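Workshop notebook, Flisgate bench
May 6, 2021

Plating tank back in use this morning after the clean-out. Made up fresh nickel solution to Yesenia's sheet and let it stand with the filter pump running until it looked clear. The old lot is in the blue drum by the back door, labelled, waiting for collection. Please don't top it up with rinse water, it is nearly full already.

First job was the teapot lid from the Çetinkaya order. Andri had stripped it in February and it had been sitting in a bag since then, so it went through the degreaser again before anything else. Water still broke on the underside near the knob. Scrubbed with pumice and a soft brush, rinsed, and the water then ran off in one sheet. Into the bath for 38 minutes at the lower current. The colour is good on top, a bit grey inside the rim where the wire shaded it. I moved the wire to the other side of the knob for the sugar bowl lid and that one came out even.

Second job, the tray. I had wanted to do it in one go but it will not hang flat without touching the anode bag, so it needs the longer hooks. Andri says they are in the drawer under the lathe. They are not. I have asked Quentin to bend up 2 more from the thick copper.

Polishing. The new Zelon compound cuts faster than the brown bar we had, and it leaves more grease in corners. Anything with pattern or piercing needs a hot soapy wash straight off the wheel, before it sets. I left one spoon until after lunch and spent longer picking the black out of the bowl edge than I had spent polishing it. Flat handles are no trouble. Keep a separate mop for this compound and write on the side of it.

Order of wheels that worked today: sisal, stitched cotton, loose cotton, then rouge on the swansdown. Skipping the stitched cotton shows later as faint lines along the length, mostly on curved necks where the wheel only touches a narrow strip.
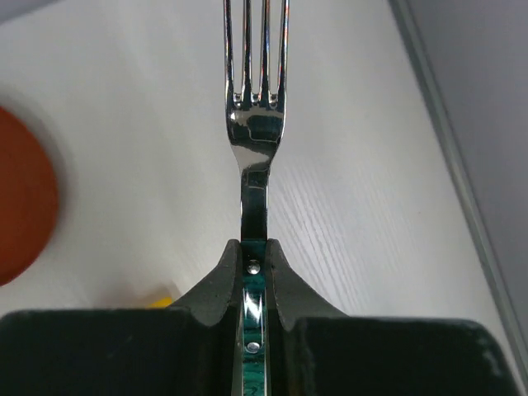

Extraction on the left-hand spindle is weak again. Emptied the bag and it picked up a little. The hose has a split near the collar which I have taped for now. Wilson to order a new length, same diameter.

Stock: pumice low, 9 anode bags left, plenty of gloves in medium and none in large.

Tomorrow: tray if the hooks are ready, sugar tongs, and check the pH before switching anything on. Nidia has the meter.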